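Setup and Upkeep of the Two-Finger Gripper on the Stalus Arm
Student project report, 2020-08-31

3. Mechanical setup

The Stalus arm was moved from its bench to the carpeted bay in June. The gripper came off for the move and was refitted using the Plitell adapter plate. Four screws hold the plate to the wrist flange. They were tightened crosswise in two passes, first by hand and then with the torque driver set to the value in the adapter sheet.

The wrist camera was fitted last. It looks down past the gripper housing, so part of the housing is always in view. We treat this as fixed and mask it in software.

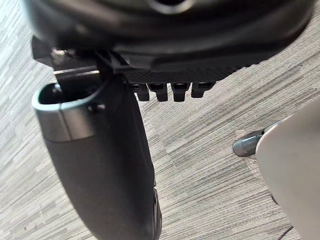 The mask is stored with the camera settings and has to be redrawn whenever the camera bracket is loosened. Our first mask was drawn before the final tightening and was off by enough to hide the fingertip. It was replaced the same day.

3.1 Finger alignment

Each finger was checked for play by hand with the power off. One had slight side play, traced to a worn bushing. A spare from the Özkan parts kit was pressed in and the check repeated. The controller was then homed and the closed position read back as 781 encoder counts. This value is written on the label inside the control cabinet — it should be compared with the reading after every homing.

3.2 Service interval

Service is due every 3000 cycles. The power is switched off and locked out, the housing is wiped with a dry cloth, and the finger screws are checked with the torque driver. Carpet fibers are the main concern in this bay. Any found at the finger joints are removed with tweezers. Compressed air is not used, as it can push fibers further in. 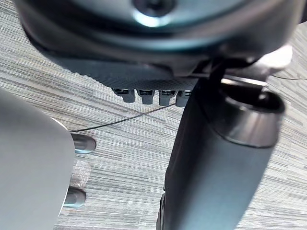 Robotics and Automation Project Group, Nellommont Technical College

3.3 Open items

The cycle counter resets when the controller loses power, so the count is copied to the log sheet at the end of each session. A counter that keeps its value has been requested. The torque driver is also due for calibration — until it comes back, the bench unit should be used and the log entry marked accordingly.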